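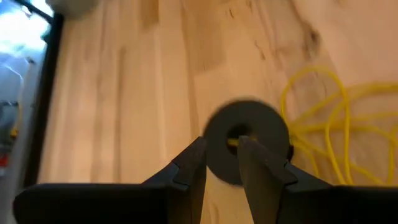

3. Materials and set-up

3.1 Work surface

All handling tests were carried out on a wooden tabletop with a pale, streaky grain. The first plan had been to use the steel bench in the teaching workshop, but black rings proved hard to judge against its scratched grey finish, and the change to wood was made before any results were recorded. The pale boards gave a strong contrast with the rings, and the edge of a black ring could be followed by eye without extra lighting. The grain was ignored in all measurements.

The tabletop was wiped with a dry cloth at the start of each session. No oil or polish was applied during the project. Dust from the wood collected on some of the rings and was brushed off before weighing.

3.2 Rings

The project looked at flat round rings of the type used as spacers and seals: thick in the rim, with a hole that is small compared with the overall width. This shape was chosen because thin rings bend when lifted and are better treated as a separate problem. The batch came from the stores in a single box marked Kwofie, with a delivery note giving a total of 1,377 pieces. The total was not checked. A working set of 501 was taken from the box and kept in a lidded tub for the length of the project.

Rings were rejected from the working set if they had a torn rim, a hole clearly off centre, or moulding waste left across the opening. Small flaws on the outer edge were accepted. Rejected rings were put back in the box in a paper bag and replaced from the same box, so that the size of the set stayed the same.

3.3 Cord

Cord was used in the threading part of the work. Bright yellow was preferred to the white cord first supplied. A short piece of yellow shows clearly through the hole of a black ring, and this gave a quick check of whether cord and hole were lined up. White cord was harder to pick out against pale wood, particularly in the late afternoon when the light from the windows was low.

It should be noted that yellow in the hole does not prove that a ring has been threaded. A cord lying flat on the table under the ring looks much the same from above as a cord passing through it. In the first week several rings were logged as threaded when they were only resting on the cord. From then on a ring was logged only after it had been lifted clear of the table and had stayed on the cord.

3.4 Storage and labelling

Two tubs were used, one for rings waiting to be tested and one for rings already tested. They were labelled Viton and Nudari, after the names given to the test series in the project plan, and the labels were kept even after the order of the series was changed. Anyone repeating the work would do better to label the tubs "before" and "after". On one Wednesday the lids were swapped by mistake and that session had to be struck from the log.

4. Method

4.1 Placing

Each ring was laid flat on the table by hand and left for a count of five. Rings that had been stored under weight tended to rock slightly, and these were turned over once and left again. A ring that still rocked was moved to the end of the queue.

4.2 Gripping

Three ways of taking hold of a ring were compared. In the first, the ring was held across its full width, with contact on two opposite sides of the outer edge. In the second, one contact point was inside the hole and the other on the outer edge, so that the rim was pinched between them. In the third, the ring was slid to the edge of the table and taken from above and below.

The second method needs the least space around the ring, which matters when rings are close together. Its weakness is that the hole is small. If the inner contact point is slightly out of place it presses down on the rim instead of entering the hole, and the ring then tips or slides away. The third method gave little trouble but was slow, and it could not be used with cord under the ring.

4.3 Threading

The cord was laid across the table in a straight line and the ring was brought to it. The free end was cut square with scissors before each session. When the end began to fray it was trimmed again, and the trimming was entered in the log. Taping the end was tried and dropped, as the tape made the end too thick for some of the holes.

5. Remarks on the log

The log was kept on paper and copied into a spreadsheet at the end of each session. Adoración Bravo checked the copied figures against the paper sheets and found two errors, both in the column for rejected rings. These have been corrected in the tables in Appendix B.

The column headed "Trarnano" in the early sheets refers to the trial run and is left out of the totals. Sheets from the trial run are kept in the project folder with the remaining cord and the unused labels.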